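# Grupo Flellen ensina braços robóticos a dobrar roupa com demonstrações feitas em casa

05/05/2024

O grupo de robótica Flellen divulgou os resultados de um estudo sobre manipulação de tecidos em que o robô aprende apenas com gravações feitas por pessoas, nas próprias casas, com uma garra segurada na mão. O conjunto reúne 2426 demonstrações de dobra, alinhamento e empilhamento de peças de vestuário, sobretudo malhas, camisolas e toalhas.

O método, a que os autores chamam Osell, dispensa a teleoperação. Quem demonstra abre e fecha a garra manualmente, e uma câmara montada na ferramenta regista cada movimento do ponto de vista que o robô terá mais tarde. A trajetória é reconstruída a partir do vídeo e serve de treino a uma política de controlo que depois corre num braço fixo de laboratório.

Segundo Menaka Gamage, responsável pela recolha, a escolha de quartos e salas habitados foi deliberada. «Em laboratório dobrávamos sempre sobre a mesma mesa cinzenta. O modelo aprendia a mesa», afirma. As colchas estampadas, que confundem os sistemas de segmentação mais antigos, passaram a fazer parte do material de treino. 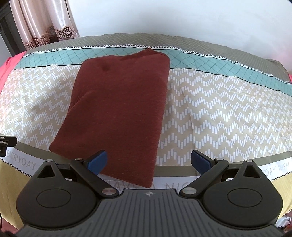
A recolha decorreu em 25 habitações. Cada participante recebeu uma ferramenta, uma folha de instruções e uma sessão curta de prática antes de começar a gravar. As gravações em que a peça saía do campo da câmara durante mais do que alguns segundos foram excluídas.

Na avaliação, o braço executou 200 ensaios com peças que não constavam do treino. A equipa comparou a política treinada com todos os dados com outra que usou apenas 800 demonstrações. A primeira terminou a dobra com mais frequência, e a diferença foi maior nas malhas grossas, onde a garra tem de apanhar uma única camada pela borda. Nas toalhas, as duas versões tiveram desempenho semelhante.

Crescencio Echevarría, coautor do trabalho, aponta limites. O sistema continua a falhar quando a manga fica presa debaixo do corpo da peça, e ainda não corrige uma dobra torta depois de a largar. A velocidade também fica aquém da de uma pessoa.

O grupo prepara agora uma segunda recolha, dedicada a peças com botões e fechos, e pretende publicar os dados e o código de treino num repositório aberto chamado Kastano. Os vídeos serão revistos antes da publicação para retirar rostos e documentos que possam identificar os moradores.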